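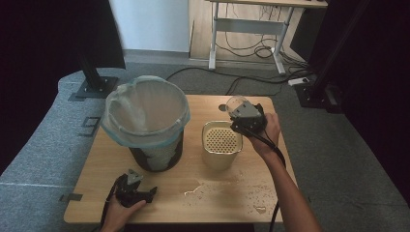 Second line support replied that the label printer in Brestum is not broken, and that the queue on the server must be emptied before anybody changes a part.

Ticket opened 14/12/2021, site Brestum, priority normal.

Problem: the printer stops after seven labels and shows "paper out". The roll is new, 1,000 labels. After a restart it prints seven more and stops again.

What I tried:
- Cleaned the paper sensor with a dry cloth. No change.
- Took a roll from the Werkineck office. Same error.
- Emptied the queue as advised. There were 600 old jobs in it, all from the Marchand order. The printer now continues up to 40 labels, then the same message.

Second line asked for the label length in the driver. It was set to the old format -- I corrected it and calibrated again.

Result: one full roll printed without a stop. I would like to keep the ticket open until the next big order is finished.

Status: waiting.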